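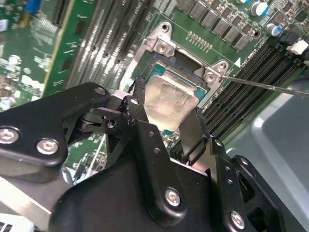 CPU in its socket, screwdriver on the right-hand screw.

Home | Threads | Latest | Saved | About

Thread, April 26, 2025

1/ I've spent the past few months helping people in Hokley decide whether to fix or replace old desktop computers. Same questions every time, so I'm putting my answers in one place.

2/ First question I ask: what is it too slow at? "Everything" usually means it takes forever to start and forever to open a browser. That's the drive in most cases. A machine with a spinning disk will feel old no matter what processor is in it.

3/ A basic solid state drive is the best money you can spend on an old desktop. I budget $75 for the drive and a cable. If the computer only does email, bills and video calls, stop there.

4/ Memory is next. Check what you have before you buy anything. Check what the board accepts too, and whether the slots are full. People buy one stick, find no open slot, and end up returning it.

5/ Processors I rarely touch. The socket limits you to a short list of chips, and the good ones on that list tend to hold their price used. You may also need a firmware update first, with the old chip still installed.

6/ My cutoff is $200 in parts. Past that I tell people to look at a refurbished office machine. There's a shop in Brannigan that sells them with a warranty, and the ones I've seen were clean inside.

7/ Back up before any of this. I mean a copy on a separate drive, unplugged, sitting on a shelf. I had one person with 2000 family photos in a single folder on the desktop and no second copy anywhere.

8/ Someone asked about Catevum, the cleanup program that keeps popping up in ads. I tried it on my own spare PC. Startup was no faster that I could tell. Removing programs you don't use is free.

9/ On software support: Windows 10 support ends in October. If your computer can't run the next version, figure that in before you spend on parts. For some people Linux is fine. For people who need one specific tax program, it may not be.

10/ Old parts go to the county drop-off on Joren Road. They take desktops, laptops and cables. They wouldn't take my tube monitor without a fee. Pull the drive first and keep it or wipe it.

11/ A reply asks how old is too old. I don't go by age. I go by whether it still gets security updates and whether the person likes using it.

12/ Replies are open until tonight. If you want an opinion on a specific machine, post the model number from the label on the case. "The black one" is hard to work with.

More from this author
Which cables to keep and which to toss
Printers: when to give up
A backup routine that takes 26 minutes
Cleaning a keyboard without ruining it

Contact | Copyright 2025 | Back to top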